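Reading time: 3 min

4. Setting up a room in Vakik

Complete this section after the property record for your hotel or serviced apartment has been saved. A room type must exist before any rate or availability can be loaded. Properties migrated from Loter should start at step 3.

4.1 Create the room type

1. Open Property > Rooms and select Add room type.
2. Enter the name guests will see. The Campbell theme truncates long names on mobile.
3. Set the maximum occupancy. Cots are entered separately under Extras and do not count toward it.
4. Choose a bed configuration. If guests may request twin or king, tick Flexible bedding and set the default.
5. Select Save draft. The room type is not bookable at this stage.

Note: The room code is generated on first save and cannot be edited. To change it, archive the room type and create a new one.

4.2 Add amenities and description

1. Open the Amenities tab and tick each item supplied in every room of this type. Items supplied on request (irons, portable fans, high chairs) belong under On request.
2. Enter the description in the field provided. The limit is 3,000 characters, including spaces.
3. Enter parking, breakfast and pet conditions under Policies. Conditions typed into the description are not passed to Anside.

CAUTION: Ticking Air conditioning for a room type that has it in only some rooms will publish it for all of them. Create a second room type instead.

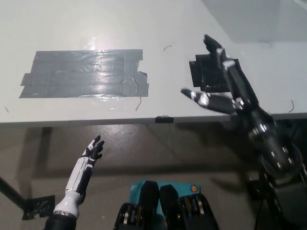
Grey and black tape patches on a white tabletop.

4.3 Load rates and availability

1. Open Calendar and select the room type.
2. Enter the nightly rate, GST inclusive, and the number of rooms to release.
3. Set the minimum stay. A minimum stay set here overrides the property default.
4. Select Publish. The status changes from Draft to Queued.

Check-in times are inherited from the property record. To vary them for one room type, clear Use property times and enter the new time in 24-hour format.

4.4 Connect to Anside

1. Open Channels > Anside and enter the 13-digit property key.
2. Match each Vakik room type to its Anside equivalent.
3. Select Synchronise. Do not edit rates until the status reads Live.

Note: After 3 failed attempts the key is locked. Unlock it from Channels > Keys using an administrator login.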